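3.2 Steaming vessel and serving surface

Eggs were steamed on a raised tray inside a lidded-type tabletop unit and moved to a flat plate at the end of each cycle. The arrangement of vessel and table is given in Fig. 4.

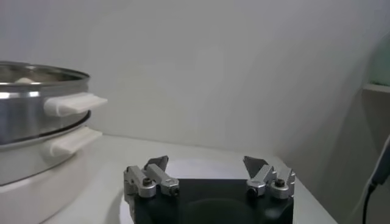
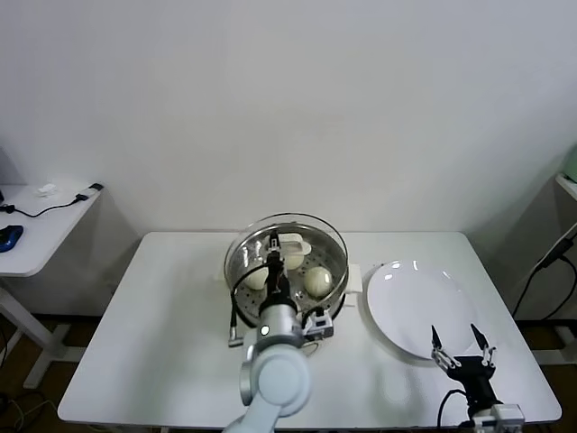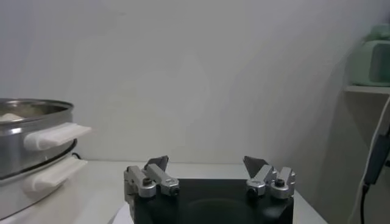
Figure 4. Steamer and white tabletop, three views.

E. Cullanow, Stoltness Laboratory for Household Processes

The tray is perforated stainless steel and holds eggs without a fixed pitch, so the spacing between shells varies from load to load. The Vindus series comprised 54 loads and 1182 eggs. Shell cracks were logged by tray position, and loads with 2 or more cracked shells were repeated. Crack rates were compared with those of the Kiss series, in which the eggs stood upright in a molded rack.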